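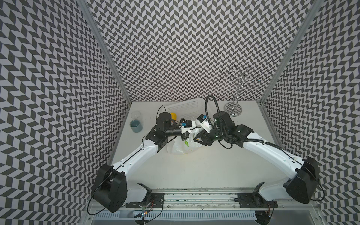

The case for a bag rule

Every kitchen I have worked in keeps a bag of bags. It hangs behind a door or lives under the sink, and it grows until someone throws the whole thing out and starts over. I think this is poor practice, and the fix is a rule with fixed numbers.

My own figures come from a shared kitchen in Eredport, where I kept a log for a year beginning in September. In that period 267 plastic bags came through the door. Leonie Zwahlen, who had the shelf next to mine, objected to the log but agreed to put her bags through it. By the end we had reused fewer than half. The rest sat in a compressed mass that had to be pulled apart by hand each time one bag was needed.

The mass is the problem. A crumpled bag holds air, hooks its handles into its neighbors and hides its own size. A white bag with a small green leaf printed on it looks the same in a wad whether it is a lunch bag or a bin liner. The user takes one out, finds it too small, and pushes it back in worse shape than before. Flattening removes most of this. Hold the bag by two corners, pull the sides apart until the creases open, press out the air from the closed end and fold in thirds lengthwise. Then fold up from the bottom. A flat packet can be sorted by size at a glance and stands on edge in a small container.

The container matters more than the fold. A drawer is too deep and a hook sets no limit. I prefer a white plastic basket with slots, of the kind sold for cutlery or bathroom shelves. The slots show the fill level from the side, and crumbs can be shaken out through them. Mine takes 15 packets on edge. When it is full, the next bag goes to store collection, and no exceptions are made for sturdy ones or for bags with attractive printing.

Atieno Massawe, who wrote the storage notes for our building, takes the opposite view. She argues that folding is wasted labor and that a bag stuffed into a dispenser tube is available in one pull. I used a Vaslow tube for several months. It does deliver in one pull, but what it delivers is whichever bag is nearest the opening, and it accepts new bags long after it should refuse them. A store that can't refuse stock is a bin.

Her second objection is stronger. She says the flattening step will be skipped on busy days, and that one skipped day restores the wad. I concede this in part. My answer is to flatten at the counter as each bag is emptied, before anything else is put away, and to keep the surface clear enough to do it. Glasses with liquid in them should stand at the back, well away from the pulling. Decorative pieces on mirrored bases do better in a corner, or in another room, where a loose handle won't catch a curled wire arm.

I would accept a different fold. Leonie ties hers in a loose knot, and her knots fit the basket nearly as well – though they have to be undone to check for holes. I would also accept a larger basket for a larger household. The number has to be set in advance, and written on the rim.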